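Teaching Hands, One Cardboard Piece at a Time

By six o'clock the long room at Zindurwood Community College is already loud. Backpacks stay on, somebody is hunting for a charger, and the first pair of students is at work before the instructor has finished his coffee. The Manipulation Club meets twice a week, and if you like watching people get wildly absorbed in picking things up and putting them down, there is no better place in town to spend an evening!

The club grew out of an elective that Valeriano Montoya taught for years, mostly on paper. Students wrote about grasping, drew diagrams of grasping and took a test on grasping. "Then they'd get to a real part and crush it," he says. So he turned the course around. Now everyone spends the first month with a gripper in each hand, doing the job themselves, long before they write a line of code for an arm to copy.

The project this spring is called Gritgate, and it sounds easy until you try it. Take flat pieces of cardboard, pass them from one gripper to the other, and stand them in the right place without bending a corner. Dorin Cârstea, a second-year student who came over from the welding program, needed 6 evenings before he was happy with his handoffs.
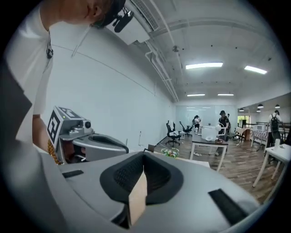 What he learned, he says, is that your own fingers cheat for you all day long. They slide a little, feel the edge, shift and squeeze again, and you never notice. With two jaws you have to decide where to hold a thing before you touch it. Cârstea started practicing at home with kitchen tongs and cereal boxes, and his little sister now beats him at it.

Every good run gets saved, and so do plenty of bad ones, which Montoya insists on keeping. The club's collection stood at 1,174 runs when I first visited and had reached 2,822 by my last trip. Two students sort them on Mondays with the help of a large bag of pretzels, arguing happily over what counts as a clean release.

The big date is the Zelach Open on Saturday, May 12, 2018, where four college teams will each train an arm on their own recordings and let it loose on a table of parts it has never met. Zindurwood finished last a year ago. The arm picked up its first piece beautifully, held it in the air and stayed that way until time ran out. The students still do impressions of it.

They'll have a better shot this year, and they know it. Whatever happens at Zelach, the room is booked again in July for a summer session open to high schoolers, and the sign-up sheet is already onto its second page.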